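# Two arms, one bench: habits worth having

If you've got a pair of small robot arms going in the workshop – lucky you! – most of the good practice is plain housekeeping, and it makes every session nicer. These are the rules we keep at Durrani, tidied up by Shamim Malik in March.

## Mark out the board

Tape a grid on the work surface in a colour that stands out. Dark blue on brown is lovely and clear, even from the far side of the bench. Then you can say "tray goes on the centre line" and everyone puts it in the same place!

Practise with light things first. Plastic cups in a tray are brilliant for this, and a mix of colours means you can call out the one you want by name.

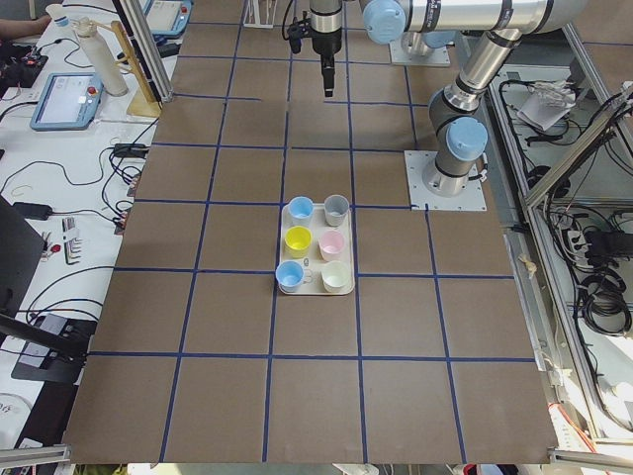 ## Keep the pendant where a hand can find it

- Lay it flat, screen up, with the red stop button clear of cables and mugs.
- Press the stop before reaching over the board, every time, even for a dropped cup.
- With 2 arms sharing a board, agree who calls "moving" and stick to it.
- Run any new routine at 30 per cent speed or less until you've watched it right through (it's fun to watch anyway).

## Before you pack up

Check the base plate bolts and put the hex keys back in their holder, in size order. Coil spare cable and tie it to the frame – hook-and-loop ties are far kinder than zip ties.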